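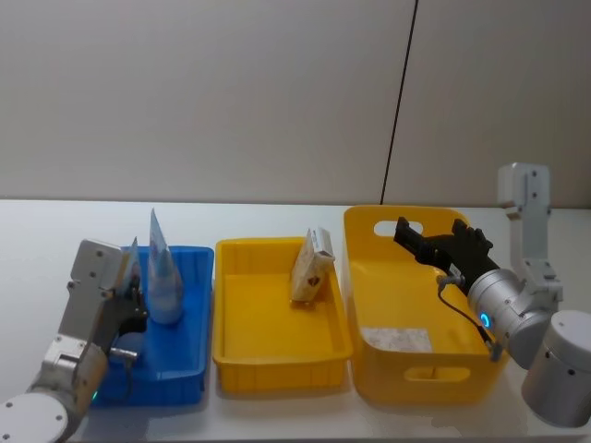 Two robot arms at a sorting table, with a blue tray and two yellow containers.

Robots at Work: What Changes for People?

When a family orders soap, hand cream or a snack from a store, many people help to get it to the door. At the Plaltoda packing center in Villthorpe, robot arms now do part of that work. This page explains what the arms do and what has changed for the staff.

What does the robot do?

Each arm ends in a gripper, a kind of hand with two fingers. The gripper closes on an item, lifts it and sets it down in another container. This is called sorting. On a busy day in February, the center sorted 3218 items. Before the arms came, the same team could sort 2759 in a day.

Sorting is easy for people. You can pick up a soft tube or a stiff box without thinking. A robot must be taught the difference. If it squeezes too hard, it may crush the item. If it squeezes too gently, the item may fall. 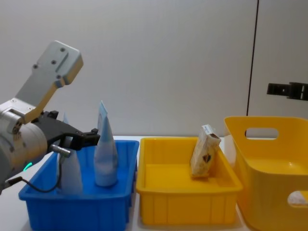

Tubes are a good test for this reason. They are wide at one end and flat at the other, so the gripper has to close at the right height. Staff at the center tried around 200 practice lifts with each new shape before the arms were allowed to handle real orders.

What do the people do now?

The center employs 23 people in its sorting room. They used to stand in one place and repeat the same movement for hours – a job that can make shoulders and wrists sore. Today they take turns at different tasks. They fill the containers, check finished orders and decide what to do with a damaged package.

Some workers have learned new skills. Evaristo Monti packed boxes by hand for many years. He now plans the practice lifts and keeps a record of items the arms find difficult. He has said that he likes the new work but misses talking with the person beside him, as the tables are farther apart than before.

Is everyone happy about it?

Not always. Some workers worried that they would lose their jobs, and some found the training hard. The center agreed to give training during paid hours and to hold a meeting each month where staff can ask questions. People still have different opinions, and it is fair to talk about them.

Words to know

Automation: using machines to do work that people did before.
Gripper: the part of a robot arm that holds things.

Contact the Plaltoda Learning Office, Villthorpe | © Plaltoda. All rights reserved. | Back to top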